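Tallgate Fruit Corner: Progress Report to the Clindura Fund
Prepared by Volkan Keskin, project lead
Sun 22 June

Grant period to date

The grant pays for a self-serve fruit corner at the Tallgate building, open to everyone on the two floors. It covers fruit, baskets, a table and printed labels. We have spent 424 dollars of the 2,000 awarded. Most of that went on fruit. The rest went on baskets and on a delivery charge from Flindis that we did not budget for and have asked them to waive on future orders.

117 people have signed up to receive the weekly fruit notice. Sign-up is optional, so the number of people using the corner is probably higher, but we have no count of that and do not plan to start one.

Baskets 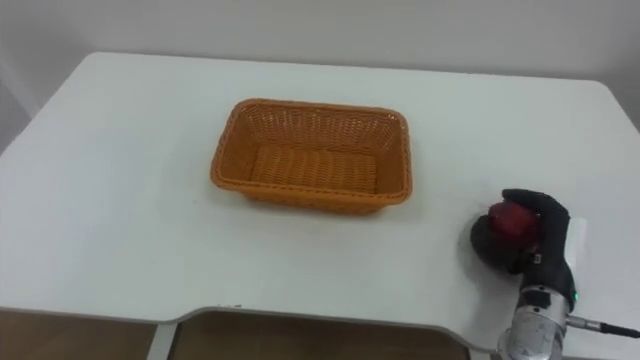
We compared wire bowls, cardboard trays and woven baskets before ordering. The wire bowls marked soft fruit and the trays did not hold up to wiping down. We settled on the woven plastic type in orange, with a braided rim and sides that widen toward the top. A red apple is easy to spot next to it against the white tabletop, and we have kept the table plain for that reason. The supplier, Xia, has the same basket in a smaller size. We would like to order a few of those for berries if the fund agrees.

Fruit selection

The first orders were apples and bananas only. In the sign-up form we asked what else people wanted, and berries came first by a wide margin. They cost more and keep badly. Our plan is to buy strawberries on delivery days only, in small amounts, and to put out what is left of them in the kitchen at the end of the day. Apples stay as the everyday item.
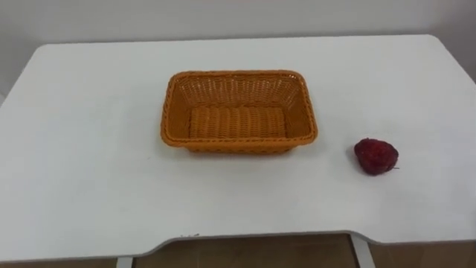 Basket and a single strawberry on the fruit corner table.

Table and room

The table line in the budget is unspent. The building manager let us use a standing desk that was already on site, and we have it on loan through October. The height has not been settled. Two people who use the building seated have told us that the basket is hard to see into when the top is raised, so we will try a lower setting and ask them again.

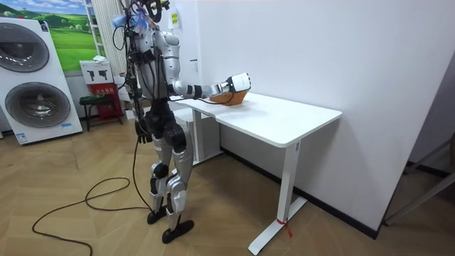

Placement took longer than planned. The first spot we were offered was in a hallway and the fire inspection ruled it out. The present one has the desk up against a plain white wall, with the basket near the left end of the top, and the rest of the surface can take a second basket when the berries start. The herringbone floor is light wood, so we have asked for a washable mat for the side where people stand. Facilities has not answered yet. If they will not supply one, we would ask to pay for it out of the table line.

Open items

Labels are late. The printer sent a proof with the allergy note missing and we returned it. The corrected proof is due next week.

We request approval for two changes: moving the unspent table money to fruit and a mat, and adding the smaller baskets to the equipment list. Receipts for all spending to date are attached to the email copy of this report.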